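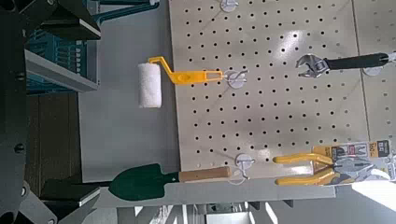 クリーム色の有孔ボードに掛かる、小さな塗装ローラーとモンキーレンチ、緑の刃の移植ごて。

# 壁に道具を掛けるということ

引き出しの奥からドライバーを探すのに、どれくらいの時間を使ってきただろうかと、ときどき思うことがあります。台所の引き出しの三段目、玄関の靴箱の上、洗濯機の脇の箱。家のなかの道具というのは不思議なもので、使い終わった場所のすぐそばで、そのまま居着いてしまうのですね。棚板のねじを締めたドライバーは本棚の上に、鉢の植え替えをしたこては縁側の隅に。そして次に必要になったとき、わたしたちはまた家じゅうを歩き回ることになります。

わが家も長いことそうでした。工具箱はあるのです。それも、引っ越しの祝いにもらった立派な二段式のものが。ところが立派なだけに重く、押し入れの下の段から引っぱり出して、留め金を外し、上の段を持ち上げて、下の段をがちゃがちゃとかき回すという一連の作業がどうにも面倒で、結局は手近な硬貨でねじを回してみたりする。溝をつぶしてから後悔するのも、毎度のことでした。

そんな暮らしが変わったのは、有孔ボードを壁に立ててからのことです。今回はその話を、少し長くなりますが、どうぞお茶でも淹れながらお付き合いください。

## 穴の並んだ板のこと

有孔ボード、あるいはペグボードと呼ばれる板は、昔から自転車屋さんや町の電器屋さんの奥の壁でよく見かけたものです。等間隔に穴が並んでいて、そこにフックを取り付けて物を掛ける。仕組みとしてはただそれだけで、子どものころのわたしは、あの穴をひとつずつ目で追っているうちに模様が浮かんでくるような気がして、修理を待つあいだ飽きもせずに眺めていました。

今では家庭向けにもいろいろな品が出ていて、色も選べます。わたしが好きなのは、冒頭の写真のような、ベージュともクリームともつかない淡い色のものです。真っ白な板は清潔ですが、道具を掛けると少し診察室のような顔になることがあります。その点、黄みがかった淡い色は木の柄とも金属の頭ともけんかをせず、穴の黒い点までがちょっとした柄のように見えてくるから面白いものです。

板は一枚でも使えますし、隣にもう一枚つなげて広げることもできます。継ぎ目が気になるという方もいらっしゃるでしょうが、写真のレンチのように、長い柄を二枚にまたがらせて掛けてしまえば、案外目に入らなくなります。最初から大きなものを買わずに、暮らしながら足していけるのは、こういう板のありがたいところだと思います。

取り付けのときにひとつだけ気をつけたいのは、板と壁のあいだの隙間です。穴に差し込むタイプのフックは裏側に少し出っ張りますから、壁にぴったり付けてしまうとフックが入りません。わたしは最初これを知らずに、張り終えた板の前でしばらく立ち尽くしました。細い角材を裏に渡して、もう一度やり直したのは、日もすっかり暮れたころだったと記憶しています。

## 何を隣に掛けるか

さて、板が立ったら、いよいよ道具を掛けていくわけですが、ここからが本当に楽しいのです!

収納の本を開くと、たいてい「種類ごとに分けましょう」と書いてあります。締める道具は締める道具、切る道具は切る道具、庭のものは庭のもの。もちろんそれが正しいのでしょうし、仕事で使う方ならそうしたほうがよいに決まっています。けれども家の道具は数も知れていますし、わたしはもう少しのんきに考えてもいいのではないかと思っています。

たとえば、塗装ローラーと移植ごて。並ぶはずのない組み合わせのようですが、庭仕事をする人ならうなずいてくださるのではないでしょうか。木の鉢カバーを塗り直して、乾いたら苗を植える。プランター台の色あせたところをひと塗りして、その足で球根を埋める。春と秋の休みの日には、この二つが続けて手に取られることが多いのです。

小さなローラーというのは、持っていない方にはぜひおすすめしたい道具です。刷毛ほど筋が出ませんし、大きなローラーのように身構えなくても済みます。ふわふわした白い毛のカバーは、使ったあとによく洗って、形を整えてから干しておくこと。引き出しのなかに入れると毛が片側だけ寝てしまいますが、掛けておけばその心配がありません。壁掛けの恩恵をいちばん受けているのは、工具よりもむしろこのローラーかもしれないと、わたしはひそかに思っています。

移植ごてのほうは、柄の端に小さな輪の付いたものを選ぶと、そのままフックに通せます。木の柄は手になじみますが、濡れたまま放っておくとささくれてきますので、土を落としたら布で拭いて、年に何度か亜麻仁油を薄くすり込んでやってください。うちのこては、近所の金物店フォークスの店先で、鉢植えの隣に無造作に挿してあったものでした。使ううちに刃の塗りがはげて地金が出てきましたが、それがまた頼もしく見えます。

レンチのような頭の重い道具は、フックの選び方に少しこつがいります。針金の腕が細すぎるとおじぎをしてしまいますし、短すぎると何かの拍子に外れることがあります。掛けたあとに指で軽く揺すってみて、それでも落ち着いているようなら大丈夫。人の通るところに掛ける場合は、頭より低い位置にしておくと安心です。

買ったばかりで、まだ台紙に付いたままのペンチを掛けておくのも、わたしは嫌いではありません。すぐに開けてしまえばいいのに、と家族には言われるのですが、台紙には寸法や使える太さが書いてあって、最初のうちはこれが案外役に立つのです。使い道がきちんと決まったところで、おもむろに台紙から外す。そのときの、道具がようやく家の者になったような気持ちは、なかなかよいものです。

## 色で覚える

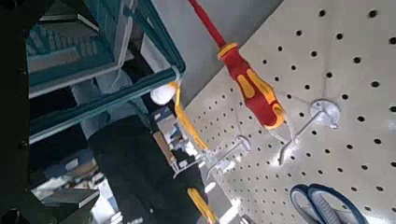

赤と黄色のドライバー。右下には、青い縁の持ち手のはさみ。

道具の色について、若いころはあまり考えたことがありませんでした。むしろ赤だの黄色だのという柄は子どもっぽく思えて、黒や木の柄ばかりを選んでいたように思います。それがこの歳になりますと、はっきりした色のありがたみが身にしみてわかるのです。

赤と黄色のドライバーは、淡い色の板の上でじつによく目立ちます。遠くからでも、あ、あそこにあるな、とわかる。軸まで赤く覆われたものは絶縁タイプで、電気まわりの作業を考えて作られた道具です。もっとも、絶縁だからといって油断は禁物で、家の電気に触る前には必ずブレーカーを落としますし、資格のいる工事は迷わず専門の方にお願いしています。わたしがこの手のドライバーを持ち出すのは、せいぜいおもちゃの電池ぶたを開けるときか、緩んだ取っ手を締め直すときくらいです。

はさみもまた、色で選びたい道具のひとつです。家のなかには、いつの間にかはさみが増えていきます。台所用、紙用、布用、庭用、そして何でも切る用。わたしの家では、青い持ち手は荷ほどき用と決めています。以前は裁ちばさみで段ボールのテープを切ってしまう者がいて(わたしです)、ずいぶん叱られたものですが、色で決めてからはそんな騒ぎもなくなりました。

持ち手の輪は、それだけで掛けるための穴になってくれますから、はさみは壁掛けにいちばん向いた道具と言ってもいいでしょう。刃先を下に向けて、小さな子の手の届かない高さに。先端が気になる方は、革の端切れで鞘をこしらえてかぶせておくと、見た目にもかわいらしくなります。

## 空いたフックをそのままに

板を使いはじめると、どうしても全部の場所を埋めたくなるものです。わたしも最初の年は、すき間があると落ち着かず、滅多に使わない水準器やら、もらいものの糸のこやらを、ぎっしりと掛けていました。

ところが、いっぱいに埋まった壁というのは、思いのほか使いにくいのです。隣の柄に手がぶつかりますし、ひとつ取れば別のものが揺れます。何より、新しく迎えた道具の行き場がありません。そこで翌年の十一月、冬支度のついでに全部いったん下ろして、その年に一度も触らなかったものは工具箱に戻しました。例の、立派な二段式の箱です。ようやく役目が見つかって、箱のほうもほっとしたのではないかと思います。

以来、フックを二つだけ、何も掛けずに残すようにしています。使っている途中の道具をちょっと預けたり、洗ったあとの軍手を干したり、宅配の人に渡す判子の袋をぶら下げたり。空いた場所は、暮らしているうちに勝手に用事を見つけてくるもののようです。

フックそのものにも、いろいろな形があります。丸い台座が板に当たるものは、ぐらつきにくく、掛けたり外したりが多い道具に向いています。腕の先がくるりと曲がったものなら、輪の小さな柄でも抜け落ちません。わたしは雑貨のファスティアの店で金属のものをまとめて買いましたが、長さの違うものを混ぜておけばよかったと、あとになって思いました。これから揃える方は、どうか短いのと長いのを両方お求めになってください。

## 手入れの時間

月に一度、気が向いたときに、わたしは壁の道具をひとつずつ下ろして拭きます。レンチのあごの歯には、どこから来たのか細かい綿ぼこりが挟まっていますし、ねじの調整部分には、たまに一滴だけ油を差してやると、くるくると気持ちよく回るようになります。差しすぎるとほこりを呼びますから、ほんとうに一滴だけ。

道具を全部下ろしたあとの板を、固く絞った布で拭いていくのも好きな仕事です。穴の縁にはどうしても汚れがたまりますので、乾いた歯ブラシで軽くなでてやります。窓から入る光が斜めに当たる朝には、穴の列が奥のほうへすうっと続いて見えて、子どものころに自転車屋さんの壁を眺めていたときの気持ちが、ふとよみがえってきたりもします。

それからまた、ひとつずつ元の場所へ戻していきます。ローラー、こて、レンチ、ドライバー。たいていは同じところに戻るのですが、ときどき、こちらのほうが取りやすいかなと、隣の穴へ移してみることもあります。先月はこてをひとつ下の段に下げました。庭へ出る戸口に近くなって、これがなかなか具合がいいのです。

球根の植えつけが済んだら、次はプランター台の塗り直しにかかるつもりです。色はまだ決めていません。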